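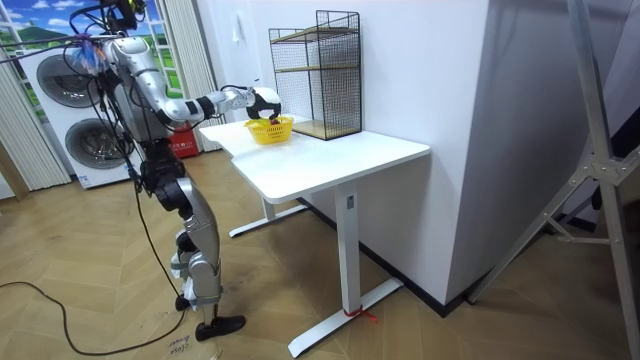
October 22, 2020

I have finally sorted out the white desk, and I'm so pleased with it! It spent all of August under a heap of post and odd socks, and I'd completely forgotten how nice it is to have a clear top to put things down on.

The big change is the black wire mesh rack, which I found in Lillach for 3 pounds (second-hand, not a scratch on it). It has pale wooden shelves and stands right back against the wall, so the whole front stays free. Next to it goes the little yellow basket - I love that basket - for fruit and whatever small bits turn up during the day.

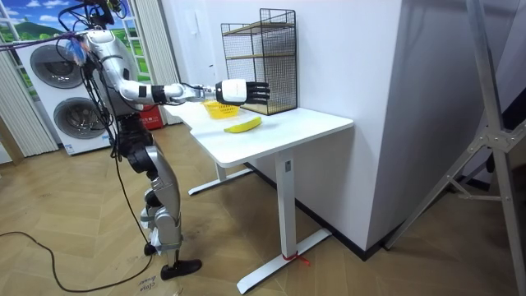 Do bananas keep better in the basket or out of it?

Mine last longest out on the desk, well away from the apples, and I buy only two or three at a time now.

Next job is the rack itself. I fancy tea tins on the middle shelf and my recipe cards at the bottom, if I can find the box they've been in since we left Felberg.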